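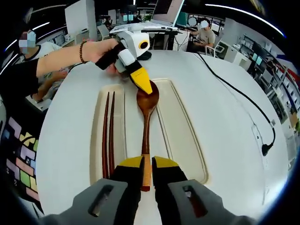 Can a machine put away the silverware yet?

Print this page | E-mail to a friend

My brother-in-law swears we'll all have kitchen robots by February. I run a small lunch counter and sorting spoons and forks into trays eats up my evenings. Is any of this real, or should I keep paying my nephew?
Mervin Gagnon

Keep the nephew. Wooden spoons are slick, skinny at one end and fat at the other, and the slot in the tray is only a bit wider than the spoon. Watch any demo and see who is holding the grippers. 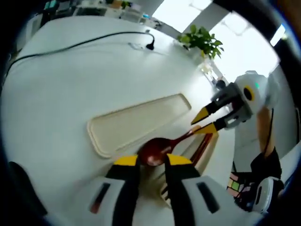
Wooden spoon between two grippers, tray behind.

I'd want to see 997 spoons in a row with no help before I paid a dime. Ask what happens when one lands upside down.
Yolanda Quispe

My cousin's shop has a Zekard arm and it stacks boxes ok. Never seen it do forks
Laurier Després

Reader comments (2)

Jade Morin: Boxes aren't chores. Call me when it wipes the tray too.

Raymonde Vachon: We priced one for our bakery. Bought 4 more trays instead and let people sort their own.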